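Review: the Rukard two-gripper hand-held kit, after one season of paying for it

Price paid: 944 a month on a lease, two grippers, plus software seats
Would I sign again: not on the same terms

I do the equipment planning for a small group that records household tidying tasks, and I was against the Rukard kit from the start. The sales deck promised that hand-held grippers would let us skip the cost of arms entirely for the first year. I have read a lot of sales decks. This review is for whoever has the same spreadsheet open and is trying to work out which column the surprises go in.

First, the box. You get two grippers, a charging dock, spare finger pads, a sheet of marker plates and a cable that was too short for our dock by a hand's width. The grippers are decently made. The shells have scuffed but not cracked, and the finger pads pull off and push back on without tools. Setup took us one morning, and most of that went to logins.

The pads are where I start to grumble. Rukard lists them as a yearly item. We swapped our first set in April, four months in, and I now budget for three sets a year per gripper. They come only in packs from Rukard, and the packs include a size we have never used. I asked whether we could order the one size. I was told this was being looked at.

The second thing is space. The quote assumes you already have somewhere to work. We compared two options: renting furnished rooms by the day, or putting up room sets inside a bigger hall. We went with the sets, built by a shop-fitting outfit called Fava, and the furniture and props came to more than the first two months of the lease. Shelving, a vanity, mugs, fake flowers and plants, small boxes to move around. None of this is on Rukard's planning sheet, and you can't record people putting things away without places to put them.

Room set corner, white shelving and vanity.

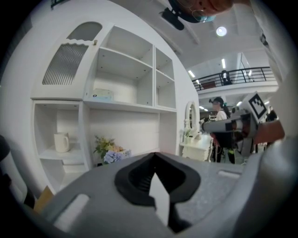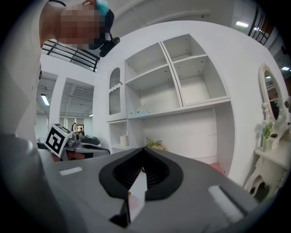 Plan for more people than the brochure says, too. It talks about "one operator, one kit" and I'm sure that can be done. Our sessions go better with a second person in the room to reset objects and watch the recording status, and that person needs to be paid. Labor passed the lease as our biggest line in the second month and has stayed there. If your finance people ask you for the cost of the kit, give them the cost of a working day instead, with the room and wages in it. Ours didn't like it, but they have stopped asking me why the numbers moved.

Battery life is fine. Rukard claims a full shift and we get most of one. Charging both grippers over lunch covers the gap, so I never bought the second dock they kept offering.

Weight is a matter of taste. I find them tiring after an hour. Two of our operators say they don't notice, one has asked for a wrist support, and I've added a small comfort line to the budget that gets spent on tape and gloves.

The software is the weak part. Each seat is licensed separately and 34 of our first 2000 recordings failed to upload and had to be done over. That is a low rate and I accept it. What I don't accept is that the dashboard showed all of them as complete, and we only found the gap when we checked file sizes by hand. Support answered in two days and sent a script. The script works. It should be in the product.

I also priced the Dinu kit, which you buy outright. It costs more on day one and comes out ahead of the Rukard lease somewhere in the second year, if nothing breaks. I borrowed one for a week. The grip felt looser and the trigger had a dead spot, but you own it, the pads are sold singly, and the files stay on your own drive unless you say otherwise. Edmont, the reseller, will do repairs on both brands and quoted me a flat fee for either, so ask them before you pay for Rukard's service plan. I paid for the plan. I have used it once, for a button.

As for skipping arms in the first year, we did, so that part of the pitch held up. Whether it saves money overall depends on what we end up spending on an arm later, and I don't have that figure. Neither did the salesperson, who was very relaxed about it.

If you do lease, get these written into the contract: pads sold by size, the seat price fixed for the full term, and a return date you can move by a month. We got the last one only. Our return date is coming up and I have asked for the month.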